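Flostness finishes first round of hand-held gripper trials in Pavbridge

March 2020
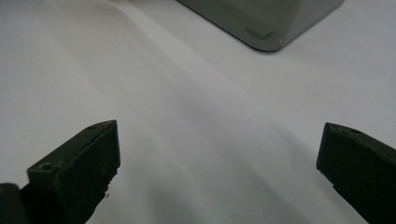
The dark green fingers of the hand-held gripper over a white surface. The left finger shows wear along its lower edge.

PAVBRIDGE - Flostness has finished the first round of a trial comparing 2 hand-held grippers, and the older design came out ahead on most of the small-parts work. The company published its results this week and plans a second round in August.

The trial compared the company's own tool, which uses boxy, rigid fingers, with a softer-fingered model from Skosterau. Operators used each gripper by hand to pick up, move and set down parts while a camera on the tool recorded the work. Flostness wants to use the recordings to program the arms on its packing line, where most jobs are still set up point by point.

Operators made 1,226 picks over the course of the round, split evenly between the two tools. The parts came from regular stock and included caps, brackets, short lengths of tube and flat pouches. Each person worked in sessions of 50 picks and then changed tools.

The rigid fingers did better on brackets and caps, where operators could close on a straight edge without much adjustment. The Skosterau fingers did better on pouches and held tube with less slipping. Flostness recorded more dropped brackets with the soft fingers than with any other pairing of tool and part.

"We expected the soft ones to win on everything except speed," said Norbert Ondrejka, who ran the trial. "On the brackets they folded around the corner and the part turned in the grip. You could correct for it by hand. I don't think the arm would."

Wear was also part of the comparison. Fingers were checked at the end of every session for chips, scuffs and loose screws. Ondrejka said the rigid fingers mark easily along the lower edges, and that the company has not yet decided how much damage calls for a new pair. The fingers are screwed on and can be changed at the bench in a few minutes.

"A rough edge low down doesn't bother the operator," he said. "What we have to find out is whether it bothers a pouch."

The company also tried two camera positions. The lower one gave a closer view of the part but lost sight of it when the hand tilted forward. The higher one kept both fingertips in view for more of each pick, and it will be used for the whole of the second round. Lighting was left alone apart from a diffuser over the main bench, fitted after glare from the pouches spoiled several early sessions.

Not all of the recordings will be kept. Sessions in which the operator stopped to adjust the tool have been set aside, along with the glare-affected ones, and will be looked at separately. Flostness did not say how many that leaves.

A controller from Orbán was due to be tested in the same round but was dropped from the schedule when its mounting plate did not fit the arm. A new plate is being cut and the controller will be tested in August instead. The existing controller stays on the packing line until then.

The second round will use the same parts list with one addition, a thin tray that the packing line handles poorly now. Flostness will also try a rubber pad on the rigid fingers - a change suggested by the operators, several of whom said the bare faces made them squeeze harder than they needed to.

No decision on buying more grippers from Skosterau will be made before the second round is finished. Ondrejka said the company could end up with a mix of both, with rigid fingers on the bracket station and soft ones at the pouch station.

Operators who want to take part in the August sessions can put their names down with their shift lead. No experience with the tool is needed, and a practice session will be held on the first morning.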